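電子レンジまわりの小ワザ、ロボット部の台所課題で試して残ったもの・残らなかったもの

2025-07-01 更新

台所の裏ワザというものを、私はあまり信用していません。レモンを入れて温めれば庫内がぴかぴかになる、つまようじを一本刺せば破裂しない、皿は端に置けば均一に温まる。どれも一度は聞いたことがあると思います。試すと半分くらいは効きません。残りの半分も、ふつうに拭いたりふつうに混ぜたりすれば済む話だったりします。

そんな人間が、学校のロボット部で「台所課題」の面倒を見ることになりました。シミュレーター上の台所で、ロボットアームに電子レンジの扉を開けさせ、皿を出し入れさせ、調味料の容器をどかさせるという課題です。部内ではこの班をWindico班と呼んでいます。競技会の種目名はHustetaで、採点表の内訳が細かいことで有名です。

始める前は、生徒に家事の役に立つことなど何も身につかないだろうと思っていました。今もだいたいそう思っています。ただ、機械に手順を教えようとすると、人間がいかに適当に台所を使っているかは見えてきます。そこから拾った家庭向けのコツを書いておきます。効果が怪しいものには怪しいと書きます。

■扉が開く側には物を置かない

当たり前すぎてコツと呼ぶのも気が引けますが、部活で一番失敗が多かったのがここです。アームが扉を引く。扉が大きく弧を描く。その弧の中にアーム自身の肘が入っていて、ぶつかって止まる。生徒はプログラムの速度を落とし、それでもぶつかり、もっと落とし、ゆっくりぶつかるようになりました。

家でも同じことをやっています。左開きの電子レンジなのに、左側に立って開ける。体をよけながら皿を取り出す。熱い汁物を持ってこれをやると危ないので、立つ位置を取っ手の側に決めてください。台に水切りかごや調味料の棚がある場合は、扉を全開にして、当たらないところまで動かします。半開きで皿を出し入れする癖がついている家は、たいてい扉の前に何かあります。

床にテープを貼って立ち位置を示すという方法もネットで見かけました。三日で見なくなると思います。物をどかすほうが早いです。

■先に皿の行き先を空ける

採点表には「取り出した皿を所定の場所に置く」という項目があります。生徒の最初のプログラムは、皿をつかんでから置き場所を探していました。つかんだまま考え込むアームというのは、見ていてなかなかつらいものがあります。

熱い皿を持ってから「どこに置こう」と見回すのは、人間もよくやります。温めボタンを押したら、待っているあいだに置き場所を空けておきます。鍋敷きか乾いた木の板を一枚出しておけば十分です。専用の耐熱マットを買う必要はありません。買っても引き出しの奥に入るだけです。

ただし、まな板を鍋敷き代わりに使うのは、すすめる人とやめろと言う人がいます。木のまな板に高温の鍋を直接置けば、焦げたり反ったりします。電子レンジで温めた皿程度なら、私は気にせず置いています。樹脂のまな板は変形するものがあるのでやめておきます。

■皿はターンテーブルの真ん中か、端か

これは部内でもめました。端に置くほうが均一に温まる、という説を生徒が持ってきたからです。採点表では中央に置くと満点なので、競技としては議論の余地がありません。では家ではどうか。

回転式の電子レンジは、庫内の電波の強い場所と弱い場所を食品が通過するように皿を回しています。真ん中に小さなものを置くと、その場でくるくる回るだけで、通る場所がほとんど変わりません。だから小さなもの、たとえば湯のみやおにぎり一個なら、少し端に寄せる理屈はあります。大きい皿なら、回したときに壁に当たらないことのほうが大事です。当たって回転が止まれば元も子もありません。

回転しないフラット式は機種で勝手が違うので、説明書を見てください。「電子レンジはどれも端が正解」と言い切る記事は、だいたい自分の家の一台しか試していません。

うちでは、端に寄せるより途中で一度止めて混ぜるほうがはっきり効きました。カレーもシチューもこれで足ります。混ぜられないものは、加熱後にラップをしたまま2分置きます。味気ない方法ですが、外れがありません。

■ソーセージの破裂

シミュレーターの中のソーセージは破裂しません。その点だけは現実よりよくできています。生徒がこれで油断して、家で1本そのまま温め、庫内を脂だらけにしたそうです。

皮のあるものは、切れ目を入れるか、フォークで数か所刺します。切れ目は浅く斜めに、長さいっぱいに何本か。つまようじで一か所だけ、というのは足りないことが多いです。それから弱めの出力で短く温め、様子を見て足します。高出力で一気にやると、切れ目があっても端が硬くなります。ふんわりラップをかければ、飛び散っても皿の中で済みます。

卵は別です。殻つきはもちろん、殻をむいたゆで卵も電子レンジには入れません。穴を開ければ大丈夫という話もありますが、私は信用していませんし、生徒にもやらせません。

■小さい容器は手前、高い容器は奥

物をつかむ課題では、手前に背の高いものがあると奥のものに届きません。シミュレーターなら配置を変えてやり直せますが、家の台所では袖を引っかけて倒します。

こしょうや塩のような小さな容器は手前、油や醤油の瓶は奥。これだけです。ただ、コンロのすぐ脇に全部並べるのはすすめません。湯気で中身が固まりますし、容器が脂でべたつきます。固まった塩に米粒を入れる裏ワザは、やってみましたが、米粒が出てきて腹が立っただけでした。容器をよく乾かしてから詰め替えるほうがましです。
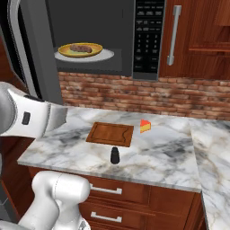
班の生徒には、動かす前に「どかすもの」を紙に書き出させています。最初は嫌がられました。プログラムを書きたいのに、なぜ買い物メモのようなものを書くのかと。けれど、書いた回と書かなかった回では、やり直しの数が違いました。数えた生徒が1381回という数字を持ってきましたが、何を一回と数えたのか本人も説明できなかったので、私は参考にしていません。感触としては違う、というところまでです。

家でこれをやる必要はありません。献立のたびに紙を書いていたら日が暮れます。ただ、揚げ物の前だけはやる価値があると思います。始めてから動かすと危ないものが、揚げ物のときにはいくつも出てくるからです。

■庫内の掃除は、温めた直後に拭くだけ

重曹、クエン酸、レモンの皮、どれも試しました。水を入れた耐熱容器を温めて蒸気をこもらせ、しばらく置いて拭く。この手順のうち、よく効いているのは蒸気です。レモンはにおいが変わる程度でした。気分がよければ入れればいいと思います。

水だけを長く温めると、急に沸き立つことがあります。加熱しすぎないこと、終わってすぐに取り出さないこと。やけどをしては掃除どころではありません。

ターンテーブルは外して洗います。受けのローラーとその溝も拭いてください。回るときにがたがた鳴るという相談を受けましたが、かすが挟まっていただけでした。洗った皿は冷めてからはめます。熱いガラスに冷たい水をかけるのは禁物です。

■引き出しは一段ずつ

上の引き出しを開けたまま下の引き出しを開けようとして、アームの手先が挟まる。競技ではこれで4点引かれます。家では膝をぶつけます。開けたら閉める、とだけ書けば済む話ですが、料理中はこれが案外できません。

よく使うものを上の段にまとめれば、開ける回数そのものが減ります。下の段は重い鍋や、月に一度も使わない道具で構いません。仕切りケースを買い足して完璧に整理する方法は、一月の大掃除の後に試して、次の月には崩れました。仕切りは一枚あれば足ります。

■シミュレーターで練習すれば家事は上達するか

保護者からよく聞かれます。答えは、しません。少なくとも、うちの班を見ているかぎりでは。

画面の中で皿を見事に置いた生徒が、部室の流しにコップを放置して帰ります。競技の道具はBriggsという無料の教材を使い、記録はZandicoという部内の表に付けていますが、どちらにもコップを洗う欄はありません。部費で2000円のふきんと洗剤を買ったとき、一番喜んだのは私でした。

実機ならどうかとも聞かれます。実機は重さも摩擦もあるので、画面どおりにはいきません。画面でできたことを本物の台所でもできると言う指導者がいたら、熱い皿で一度見せてもらってください。私は画面の成績しか持っていないので、そういうことは言わないようにしています。

それでも、手順を言葉にする練習にはなっているようです。「皿を取る」と書いた生徒に、どちらの手で、どの高さから、扉はどこまで開いているのかと聞くと、しばらく黙ります。翌週には少し書き足してきます。家で子どもに料理を手伝わせるときも、「ちゃんと持って」より「両手で、ふちの下を持って」のほうが通じます。

■次に試す予定のもの

ラップの代わりに皿をかぶせる方法を試します。密着しすぎて外れなくなるという話と、まったく問題ないという話の両方を聞いていて、どちらも皿の形を書いていません。深さの違う皿で何通りかやってみて、外れなくなったらそのまま書きます。

冷凍ごはんを平たく包むか丸く包むかも、生徒の家と私の家で意見が割れています。私は平たいほうに賭けています。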